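# Gesness bedside notes

Welcome, and thank you for stopping by! This folder holds our notes on small bedroom furniture – bedside cabinets mostly, with the odd chest of drawers that crept in because Iolanda Fagundes couldn't bear to leave it out (and I hadn't the heart to argue).

There are 457 entries so far, all in `pieces.csv`, one line to a piece. Josué Sales and I began it in March as a way of helping people describe what they own when they want a new knob or a bit of touching up, and it has rather grown since then.

## What each line tells you

- `name` – whatever the owner calls it, spelling and all
- `wood_tone` – pale, honey, mid or dark; please go by daylight if you can
- `drawers` – how many, counted from the top
- `front` – plain, grooved or panelled
- `knobs` – shape and colour, in your own words

We don't ask for the kind of wood. Plenty of us got it wrong, me more than most, and the tone is far more use when you're matching a tin of wax.

## Adding your own

Copy the last line, change it to suit, and send it to Brodie Kereama, who looks after the file. Notes can run to 30 words or so, though Brodie is very forgiving.

A good one to start with is a honey-toned nightstand with two drawers, grooved fronts and a small round knob on each, the upper drawer being the taller. 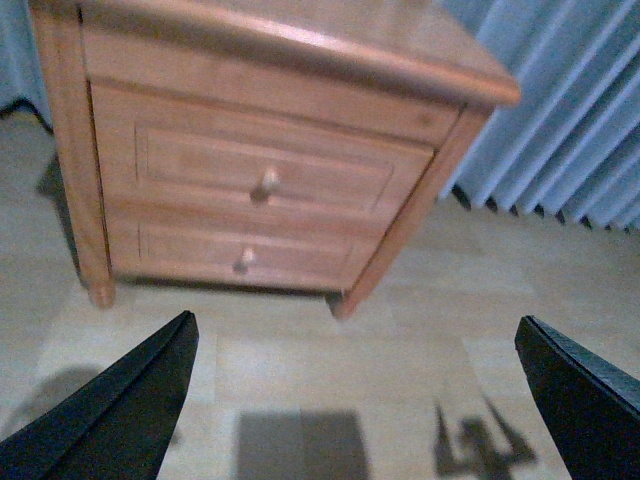 If your drawers differ in height like that, put the taller one in the notes as well, and leave `drawers` as a plain number so the sorting still works.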